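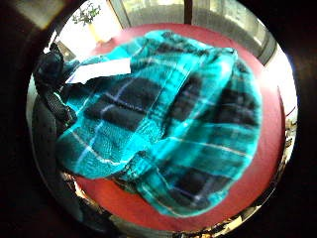
Plaid fleece in turquoise and black, on the red round table.

About us

Pamolberg is a textile care and folding service. We receive household textiles in mixed condition, sort them, fold them to a stated size and return them ready for the shelf. The firm was set up by Visitación Goicoechea, who had previously run the linen room of a small hotel and wanted to apply the same methods to blankets, throws and bedding from private homes. She still writes the folding sheets and signs off every change to them.

We do not sell textiles. We do not dye, repair or alter them. Pieces that need a seam restitched are set aside, labelled and returned to the owner with a note of where the fault is.

What we handle

Most of our work is fleece. The rest is brushed cotton, wool blankets, quilt covers and towels. Fleece is handled as a separate class for practical reasons. It is light for its volume, it traps air, and it does not hold a crease in the way that woven cotton does. A fleece throw folded like a sheet will open again on the shelf within a short time, and a stack of such throws will lean.

Patterned pieces are folded to the pattern where the pattern is regular. On a tartan or plaid the stripes serve as a guide: the first fold is made along a stripe near the middle of the piece, and the edges are brought level by matching the bands on either side. Plain pieces have no such guide and are folded to the edge, with the tape measure on the table.

Method

The same order of work applies to every throw.

Shake the piece out once and lay it face down.
Check the hem on all four sides. Loose thread or fraying is written on the slip.
Square the corners by hand. Do not pull on the hem itself.
Fold in half lengthways, then in half again. Press the air out from the fold towards the open edge with a flat forearm.
Fold in thirds across the width.
Turn the piece so that the closed fold faces the front of the shelf.

The finished width is 30 cm for throws and 50 cm for full blankets. The tolerance is 2 cm. A piece outside the tolerance is opened and folded again from the third step. Thick blankets that cannot meet the figure are rolled instead, and the slip is marked R.

Tables

We prefer round tables for the sorting stage and long tables for folding. A round table can be approached from any side, and there are no corners for a loose weave to catch on. The surface should be smooth and of a plain colour that contrasts with most of the stock. Red has worked well with blues, greens and greys - loose fibres and small tears show against it. It works badly with red blankets, for which we keep a white cloth.

Surfaces are wiped before each session and again between owners. Cleaning products containing wax or silicone are not used, as the residue transfers to the pile.

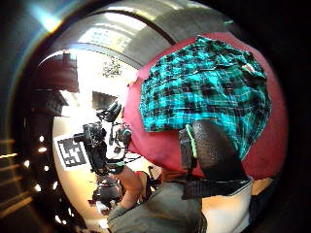

Can a fleece throw be stored under other blankets?
It can be stored that way for a few weeks, but the pile flattens under weight, so for longer periods place fleece at the top of the stack and wool or cotton beneath it.

Records

Every piece has a paper slip, which stays with it from arrival to return. The slip gives the owner's reference, the type of cloth, the hem check and the finished size. We tried an electronic system, Jirnent, for one season. It was adequate for counting stock but did not suit notes on condition, which are often a line or two with a small sketch. The slips were brought back and Jirnent is now used for invoices only.

Our reference shelf holds 257 fabric samples, each folded to the standard width and labelled with its behaviour after one month in a stack. Customers with an unusual cloth may send a hand-sized sample for comparison before booking.

Storage products

Returned pieces are packed in Ramel cotton bags, which we have made to our own pattern. The bag has a flat base and a side opening - the stack goes in sideways and is not compressed from above. Vacuum bags are not supplied. They save space, but fleece and quilted covers recover slowly from them and the folds are lost.

Training

We teach the method to small groups at the Sepúlveda building. A course takes one morning and covers hem checks, squaring, folding to pattern and stacking. Participants bring one throw and one blanket of their own. A second session on fitted sheets is held in December, when the building is quieter. Course notes are given on paper and may be copied for home use.

Prices and booking

Charges are by the piece and depend on size and cloth. The current price list is sent on request with the booking form. Textiles should arrive clean and fully dry. Damp pieces are returned unfolded and the carriage is charged to the sender.

Page last revised 25 January 2022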